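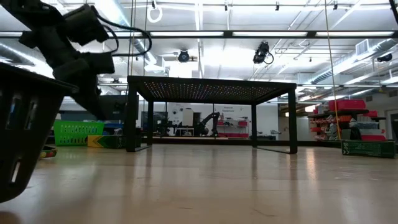 **그림 7-1** 작업대와 그 위로 내려온 로봇 팔. 뒤쪽 벽 앞에도 팔이 더 있다.

# 제7장 작업대 위의 규칙

## 이 장에서 다루는 내용

- 작업 구역의 경계를 정하고 표시하는 방법
- 정지의 종류와 재가동 절차
- 물체 목록과 초기 배치의 기록
- 규칙을 고치는 규칙

## 7.1 규칙은 언제 쓰이는가

로봇 작업장의 규칙은 대개 두 시기에 쓰인다. 설비가 들어오기 전에 한 번, 무언가가 부서진 다음에 또 한 번. 앞의 것은 길고 품위가 있으며 아무도 끝까지 읽지 않는다. 뒤의 것은 짧고 느낌표가 많고, 보통 접착테이프로 벽에 붙어 있다.

프랄린빌 조립동의 초기 안전 규정은 156개 조항이었다. 제1조는 규정의 목적을, 제2조는 용어를, 제3조는 제2조에서 빠뜨린 용어를 정의했다. 비상정지 버튼의 위치는 제112조에 가서야 나왔다. 팔이 엉뚱한 쪽으로 움직이기 시작했을 때 제112조까지 넘겨 볼 침착한 작업자가 있다면 그 사람에게는 애초에 규정이 필요 없었을 것이다. 개정판은 17쪽으로 줄었고, 버튼의 위치는 첫 쪽 맨 위로 올라왔다. 용어 정의는 부록으로 밀려났는데 이에 항의한 사람은 용어 정의를 쓴 사람뿐이었다.

이 장에서는 법령이나 국제 표준의 조문을 옮겨 적지 않는다. 그런 문서는 원문으로, 그것도 최신판으로 읽어야 하며, 교과서에 인용된 조문은 인쇄되는 순간부터 낡기 시작한다. 여기서 살펴볼 것은 그 아래층에 있는 현장 규칙이다. 누가 어디에 설 수 있는가, 언제 손을 넣어도 되는가, 물건이 떨어지면 누가 줍는가. 사소해 보이지만 사고 보고서의 첫 문장은 대개 이 가운데 하나로 시작한다.

## 7.2 경계

작업 구역의 경계는 팔이 실제로 움직이는 범위보다 넓게 잡는다. 그리퍼 끝에서 거리를 재는 초보자가 많은데, 그리퍼는 무언가를 쥐고 있을 때가 있다. 쥔 물체의 길이까지 더해야 하고, 그 물체가 늘어나는 것이면 늘어난 길이로 계산해야 한다. 팔꿈치에 해당하는 관절도 잊기 쉽다. 모두가 손끝을 보는 동안 뒤쪽으로 튀어나오는 것은 팔꿈치이고, 사람이 서 있는 곳도 보통 그쪽이다.

경계 표시에 관한 이 책의 권고는 다음과 같다.

1. 바닥 표시는 한 가지 색으로 통일한다. 노란 선, 빨간 선, 점선의 뜻이 다 다른 작업장에서는 모든 선이 장식이 된다.
2. 경계 안에는 개인 물품을 두지 않는다. 커피잔은 개인 물품이다. “잠깐만 둔” 커피잔도 개인 물품이다.
3. 케이블이 경계를 넘을 때는 넘는 지점을 도면에 표시한다.
4. 팔이 여러 대이면 각 팔의 범위와 겹치는 범위를 따로 그린다. 겹치는 범위에서는 더 엄격한 쪽의 규칙을 따른다.

4번은 언제나 논쟁을 부른다. 두 팔의 담당자가 서로 다르면 각자 자기 규칙이 더 엄격하다고 주장하기 때문이다. 스켄드우드에서는 이 논쟁이 12월 내내 이어진 끝에 두 규칙을 합친 새 규칙이 나왔다. 기존의 어느 쪽보다도 엄격했고, 양쪽 담당자가 똑같이 싫어했다. 합의란 이런 것이다.

## 7.3 정지와 재가동

정지에는 적어도 세 종류가 있다. 프로그램이 끝나서 멈춘 것, 사람이 멈춘 것, 그리고 왜 멈췄는지 모르는 것이다. 밖에서 보면 셋은 똑같다. 그래서 팔이 가만히 있다는 사실은 손을 넣어도 된다는 근거가 되지 못한다. 다음 명령을 기다리는 팔은 대단히 얌전해 보인다. 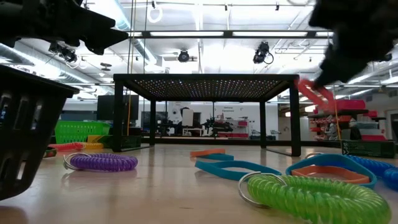 페르난데스는 초고의 이 대목에 이의를 달았다. 정지를 세 종류로 나누어 봐야 현장에서는 구별할 시간이 없으니, 모든 정지를 세 번째로 취급하라고 가르치는 편이 낫다는 것이다. 그는 여백에 “분류는 보고서 쓸 때 하면 됩니다”라고 적었다.

일리가 있는 지적이어서 본문의 절차는 이에 맞추어 고쳤다. 분류표는 그대로 남겨 두었다. 보고서도 누군가는 써야 한다.

**재가동 절차(권고안)**

1. 구동 전원이 차단되었음을 표시등과 제어 화면 양쪽에서 확인한다. 둘이 다르면 나쁜 쪽을 믿는다.
2. 그리퍼가 물체를 쥐고 있으면 그 물체를 먼저 받친다. 맨손으로 잡아당기지 않는다.
3. 구역 안에 들어간 사람의 이름을 소리 내어 부르고 대답을 듣는다.
4. 정지 사유를 기록한다. 모르면 “모름”이라고 쓴다.
5. 저속으로 한 번 움직여 본 뒤 정상 속도로 돌린다.

4번의 “모름”에는 설명이 조금 필요하다. 아탈라의 정지 기록부를 정리한 루쿠마이는 1,493건 가운데 “모름”이 단 한 건도 없다는 점을 이상하게 여겼다. 대신 “일시적 현상”이 넘쳐났다. 알고 보니 기록 양식의 사유란에 “모름”이라는 선택지가 없었고, 작업자들은 목록에서 가장 덜 거짓말 같은 항목을 골랐던 것이다. 양식에 칸 하나를 더하자 그때부터 기록부가 쓸모 있어졌다. 관리자들은 갑자기 늘어난 무지에 충격을 받았지만, 늘어난 것은 칸이었다.

## 7.4 물체와 초기 배치

팔에 관한 규칙은 열심히 만들면서 팔이 집는 물건에 관한 규칙은 건너뛰는 작업장이 많다. 단단한 상자만 옮긴다면 그럭저럭 넘어갈 수 있다. 고무 밴드나 나선형 손목 밴드처럼 휘고 늘어나고 서로 얽히는 물건을 다룬다면 사정이 달라진다. 같은 자리에 같은 방향으로 놓았다고 믿어도 물건 쪽에서는 동의하지 않을 때가 있다.

물체 목록에는 최소한 다음 항목을 적는다.

| 항목 | 적을 내용 | 흔한 실수 |
|---|---|---|
| 이름 | 작업장 전체가 쓰는 한 가지 이름 | 담당자마다 다른 별명 |
| 색과 형태 | 보는 사람이 구별할 수 있는 수준 | “파란 것” |
| 변형 여부 | 휘는지, 늘어나는지, 얼마나 | 빈칸 |
| 부속 | 고리, 끈, 꼬리표 | 떨어져 나간 뒤에야 발견 |
| 폐기 기준 | 어떤 상태가 되면 쓰지 않는지 | “상식에 따름” |

마지막 줄을 특히 눈여겨보기 바란다. 상식은 교대 시간마다 바뀐다. 오예월레 조가 버린 밴드를 고보리 조가 쓰레기통에서 도로 꺼내 쓴 일이 있었고, 두 조 모두 자기네가 상식적이라고 여겼다. 결국 기준은 “갈라진 곳이 하나라도 보이면 폐기”로 정해졌다. 쓰레기통에는 뚜껑이 생겼다.

초기 배치는 글과 도면을 함께 써서 기록한다. 글만 있으면 “왼쪽”이 누구의 왼쪽인지를 두고 다투게 된다. 기준은 작업대의 한 변으로 정하고, 사람의 위치를 기준으로 삼지 않는다. 배치를 바꾸는 데는 약 10분이면 충분하지만, 바꾼 사실을 적어 두지 않은 배치를 되찾는 데는 하루가 걸린다.
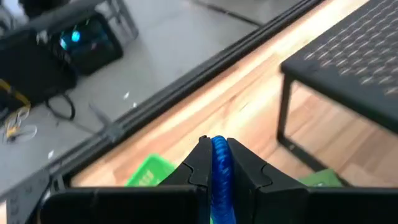 물체를 쥐는 힘도 배치 기록과 같은 표에 적는 것이 좋다. 배치와 힘을 따로 관리하면 물체만 바뀌고 설정값은 예전 그대로인 날이 반드시 온다. 부드러운 물체에 맞춘 힘으로 무거운 물체를 들면 떨어뜨리고, 그 반대라면 폐기 기준을 예정보다 일찍 적용하게 된다. 설정값을 바꾼 사람은 이전 값도 함께 남긴다. “원래대로 돌려놓았음”이라는 기록은 원래가 무엇인지 적혀 있을 때에만 뜻이 있다.

떨어진 물체에 관해서는 짧게 말할 수 있다. 구동 중에는 줍지 않는다. 작업대 위에 떨어졌든 바닥에 떨어졌든 마찬가지이고, 값이 비싸든 싸든 마찬가지다. 사카이가 브레믹스 교육 과정에서 쓰던 문구는 더 짧다. “이미 떨어졌다.” 서두른다고 덜 떨어진 상태가 되지는 않는다는 뜻인데, 수강생의 절반은 이를 선문답으로 받아들였다고 한다.

## 7.5 규칙을 고치는 규칙

모든 현장 규칙에는 작성자와 개정일을 적는다. 규칙마다 그것이 막으려는 일도 한 줄로 적어 둔다. 이 한 줄이 없으면 몇 해 뒤에는 아무도 이유를 모르는 규칙이 남고, 이유를 모르는 규칙은 지켜지지 않거나 신앙처럼 지켜진다. 신앙이 된 규칙 쪽이 없애기가 훨씬 어렵다.

규칙을 새로 넣을 때는 기존 조항과 겹치는지 먼저 찾아본다. 프랄린빌의 옛 규정에는 장갑 착용을 명하는 조항과 금하는 조항이 나란히 들어 있었고, 감사 때마다 둘 중 유리한 쪽이 인용되었다. 7.6절에서는 이 규정의 개정 과정을 처음부터 따라가며 어떤 조항이 왜 살아남았는지를 검토한다.

**읽기 전에 해 볼 일.** 자신이 일하거나 실습하는 작업장의 규칙을 구해서 비상정지 버튼의 위치가 나오는 쪽수를 적어 두라. 규칙을 구하는 데 걸린 시간도 함께 적는다.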